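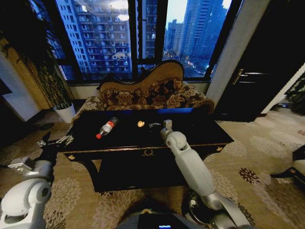 Keeping a lit zine going from your kitchen table

Quick ones this time, we're in the middle of folding the September issue. Stuff we do at home to make and mail a little magazine of flash fiction and poems. Most of it learned by wrecking paper.

Folding. Bone folder if you have one. Back of a spoon if not. Fold five sheets at a time, no more, the inside ones creep out and then you're trimming forever. Put a clean scrap between the spoon and the page or you get a shiny streak right across somebody's sonnet.

Stapling. Long-arm stapler, borrow one. No long arm? Open a regular one flat, staple down into a piece of corrugated cardboard, peel off, bend the legs in with a butter knife. Slow but fine. We did 55 copies of the Brolden issue like that in one night.

Toner smears. Let the pages sit overnight before you stack anything heavy on them. Kneaded eraser gets most of the gray off the margins. Don't lick your thumb to turn pages while collating, I know, everybody does it.

Wavy paper. Happens by the stove. Keep the ream wrapped untill you need it and don't set up on the same day as soup. If it's already wavy, put it under the big dictionary for two days, grain all going the same way.

Covers. Tea-dyed covers look great and they take ages. Strong black tea, baking tray, in and out, dry flat on a rack with an old towel underneath. Print AFTER dyeing. Yoon-hee did hers before and the inkjet ran everywhere. Laser holds up better but I still wouldn't.

Glue. For tipped-in poems (the little slips), glue stick, just the top edge. PVA if you want it to last, but thin, brushed out from the middle. Wax paper inside every copy while it dries. Every copy. I skipped one and lost the centerfold.

Submissions pile. If people still mail you paper, and ours do, get a dish rack. The plate slots are perfect. Unread on the left, maybe in the middle, yes on the right. Rubber bands rot and stick to the page so use binder clips, with a scrap under the jaw so it doesn't dent.

Byung-chul Cho asked how to get coffee out of a manuscript. You mostly can't. Blot, don't rub, photocopy it a bit lighter and work off the copy.

Reading aloud. Do it while you wash up. Prop the draft in a cookbook stand behind the sink, page in a clear sleeve. You hear the clunky line right away when your hands are busy. I cut 1068 words down to a page and a half this way, over a week of dishes.

Mailing. Weigh one finished copy on the kitchen scale, in its envelope, with the label on, before you buy stamps for the lot. Rigid mailers cost extra to send so we use a cereal box panel cut to size, printed side in. Check the thickness too.

Next fold night is 29th September, 9 copies of the spring poems still unclaimed if you want one, bring your own spoon.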